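Water hardness and the Markthorpe supply change

Since the changeover to the Norkside well field, members on the Markthorpe side of the district have been receiving harder water. Samples taken at the Nowicki Road pump house show total hardness of 124 milligrams per liter as calcium carbonate. The old reservoir supply tested at 60. Both values are safe to drink. The difference shows up in water heaters, kettles, and shower heads.
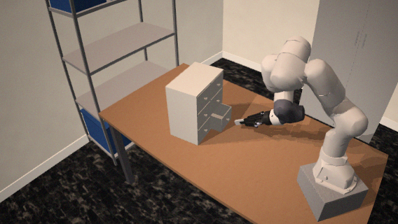

Last updated: February 11, 2025

Scale forms when hard water is heated and dissolved calcium bicarbonate breaks down into calcium carbonate, which sticks to hot surfaces. The rate rises sharply with temperature. Tank heaters collect it as loose sediment at the bottom. Tankless units collect it inside the heat exchanger, where even a thin layer cuts heat transfer and may trigger an error code.

Members with tank heaters should drain a few gallons from the bottom valve twice a year. Shut off the gas or power and the cold inlet first, and let the tank cool. If the valve clogs, open and close it a few times before forcing anything.

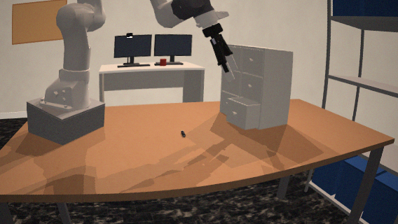 Tankless heaters need a descaling flush, normally once a year at the present hardness. Check the manual for the approved solution and the circulation time. Units without service valves will need a plumber.

Softener owners should reset the hardness dial. Most dials are marked in grains per gallon; the new setting is 7, and the old one was 4. A unit left at the old setting will run out of capacity before it regenerates.

The Pivemis test strips sold at the district office read total hardness only. They do not measure iron or manganese. The next full set of lab results will be posted in May.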